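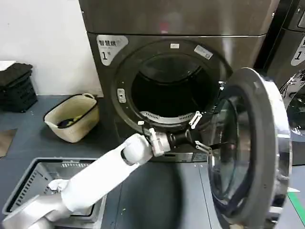 Success rate is the wrong headline number for laundry manipulation. The Dumlao policy was reported over 300 trials, and a trial counted as a success once the last garment cleared the dryer rim. Regrasps were not counted. Neither were contacts with the door.

Rehema Ogola rescored the logs in July with 2 added criteria, regrasps per garment and rim contact. The ranking of the top 2 policies reversed. Ultan Moriarty objects that extra criteria make results harder to compare between labs. They do, and I would accept that cost. A sleeve dragged over a door latch 7 times is a failure for whoever owns the shirt, and a benchmark should record it as one.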